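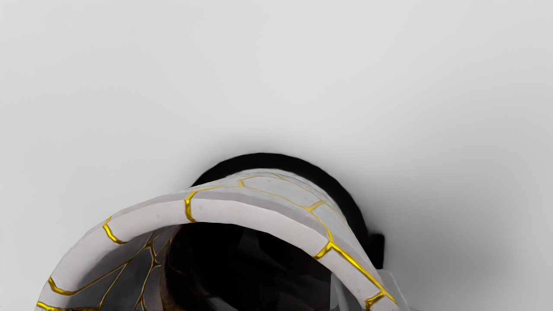 The best failure they had all year, says the simulation lead at Rimgate, was a bowl that wouldn't stay shut.

"It was gorgeous!" she says. "White, with gold seams running all over it like a mended pot. We loved that model. And it took down the whole grasping run."

Firkari is Rimgate's program for teaching robot arms to pick up breakable things, and it does most of its learning in simulation. In October the team added a batch of repaired-style crockery, gold joins and all, to give the vision system something harder than plain white. Overnight they set off 2000 grasps. By morning, 300 of them had ended with the arm squeezing far past its force limit.

"The limit was set properly, we checked that first," she says. "The arm simply never felt the bowl."

The cause took a while to find, and she still lights up telling it. The gold seams had been modelled as separate pieces sitting slightly proud of the white. To the physics engine, each was its own solid object, and it carried no contact sensing at all. A finger that landed on white stopped where it should. A finger that landed on gold kept closing.

"So you'd watch a perfect approach, lovely and gentle, and then crunch. Same bowl, a few millimetres over. I was actually cheering when we worked it out, it was four in the morning."

Her colleague on the safety side was less cheerful, at least to begin with. "My worry was the real arm at Brereleo," he says. "If a dead patch can hide in a model, it can hide in a fingertip pad too."

They stopped the real arm that same day and tested its pads point by point. One had a numb corner. It has been replaced, and the controller now cuts out if motor current climbs while the pads report nothing.

The bowl stays in the set, seams joined to the body. "I'd fight anyone who tried to take it out," she says.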